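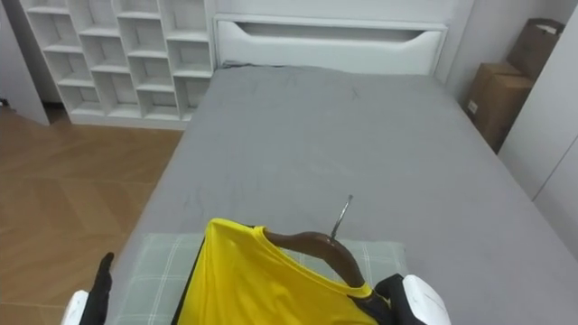
Gripper trial inspection, garment hanging
Site: Arville test bedroom. Month: April
Units on trial: Preltine two-finger, Isah soft-pad. Controller: Flanura, same build for both.

Before power-on
1. Emergency stop reachable from both sides of the bed - OK
2. Finger pads clean, no splits - OK. Left pad on the Isah has a shallow nick. Recheck at the next stop.
3. Force limit set to 14 N - OK
4. Wrist cables clear of the hook path - OK after re-tying

Work area
5. Nobody inside the arm reach - OK
6. Sheet pulled flat, pillow at the near end - OK

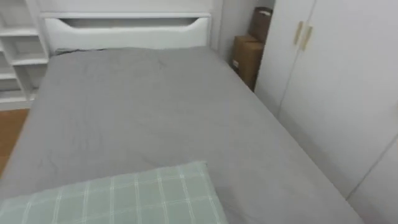
Item 6. Pillow on the gray sheet, boxes left in the corner.

7. Head camera view checked against the bed edge - OK

Handling
8. Shirt held on both sides before any lift - OK
9. No pinch on the neckline - comment: the Preltine marked thin fabric at the higher setting. Keep it at 14 N.

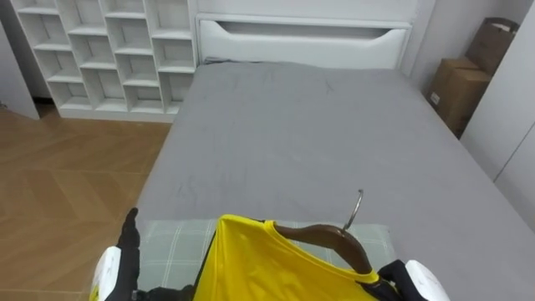 Reviewer's note: I would not pass item 9 on one fabric. Run the knit shirts too, and log the force for each grip before we compare the two units.

Accepted. Knit shirts added, 5 grips per unit. Speed stays at 100 mm/s until those are logged. 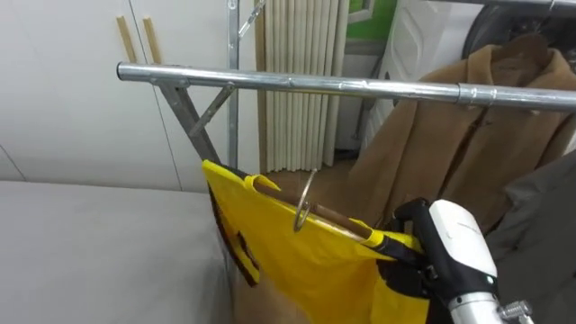

SECTION D - RACK AND BAR
10. Rack upright steady when pushed by hand - OK
11. Bar height entered as 1,595 mm - FAIL. Last three digits only (595) were saved. Corrected and reloaded.
12. Gripper releases on command, no snag - open, repeat with the Isah pads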